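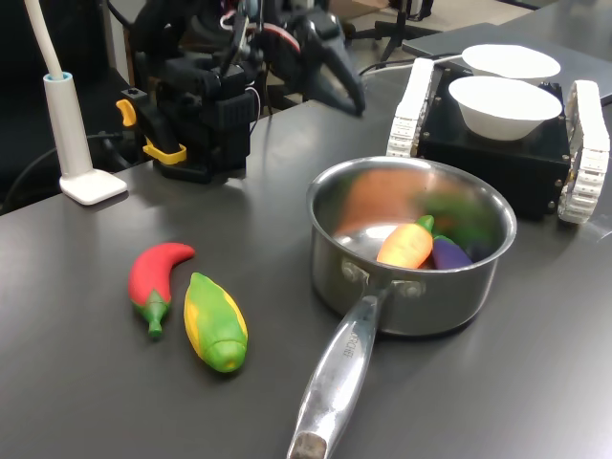
Fig. 1. Toy chili, toy corn, steel saucepan.

Play and Learning Materials, Unit 2
Handout: Does toy food teach anything about food?
Demetrius Blackwood
6 November 2023

Read this before class and bring the Haltmont catalog pages with you. I'm going to be hard on the catalog. You're welcome to be hard on me.

The usual claim runs like this. A child who handles play vegetables learns the names of vegetables, gets used to them, and is then more willing to eat them. That is three claims, and sellers slide from one to the next without stopping. The first is fairly safe. Give a two-year-old a red thing with a green stem, say "chili pepper" often enough, and the word will stick. Whether the child has learned anything about chili peppers is another matter. A toy chili has no seeds and no smell, and it doesn't burn. Take those away and you have a color and a shape.

The second claim, familiarity, I find weak. What would the child be getting familiar with? Think of corn. Real husks have to be pulled off, they squeak, and the silk gets everywhere. On a molded ear the husk stays where the factory put it, partly open, so that the yellow shows. It is corn as an adult draws it. The Skonanell set comes with a parent leaflet promising "authentic kitchen experience," and I'd like someone in the class to tell me which part of the kitchen is meant.

The third claim needs evidence about eating, and the catalog offers none. It offers a quotation from a happy parent.

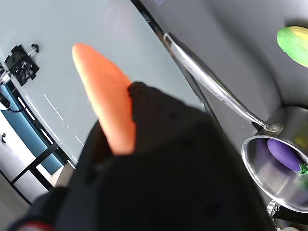
Now the carrot, which is the best case for the other side. It's firm, it's the right sort of color, and the shape tells you which end is which. If any toy vegetable can stand in for the real one, this should be it. But ask what we want the stand-in to do. For sorting, naming, and putting in and taking out, it does well, and so would a block. For anything to do with cooking it stops short at once. You can't peel it or grate it, and heat is out of the question.

Real pans with pretend food

Some teachers mix the two: toy vegetables, adult saucepan. The Flillaldale nursery notes (in your packet, dated August) argue for this strongly. Their reasoning is that a steel pan has real weight and makes a real noise, and a long handle has to be managed. I accept all of that. I don't accept the next step, where the notes say the pan "makes the play real." The pan is real. The soup is still nothing.

There is also a practical point the notes skip. A long-handled pan tips easily when a small child leans on the handle, and a set that behaves well on a table for adults may not behave well on a low one. Check yours before you let anyone near it.

The historical argument

You'll see it said that play kitchens have "always" been used to teach cooking. Matoušek's short history, the one on the reading list, points to a school inventory from 1909 that lists toy pots. An inventory tells us that pots were owned. It doesn't tell us what the children did with them, and I'd be careful with anyone who builds a tradition on one line in a ledger. See page 121, and read the footnote.
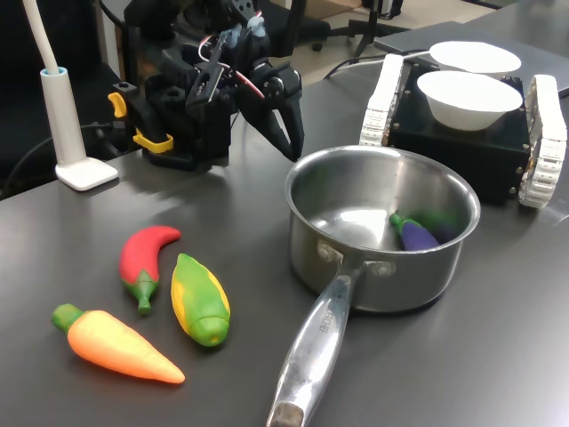 Skonanell's reply, printed in their newsletter after I made these points in a talk, was that pretend food was never meant to replace a vegetable, only to start a conversation about one, and that a child who asks for a carrot by name has already gained something. Fair enough, as far as it goes. I'd only ask them to put that sentence on the leaflet.

For class

Pick one toy vegetable and write half a page on what a child could learn from it that couldn't be learned from the real one in the same ten minutes. Cost and mess are allowed as arguments, but label them as cost and mess. Don't write "hands-on" unless you say what the hands are doing.

Leave the reading log for next time. Late work goes in the tray by my door.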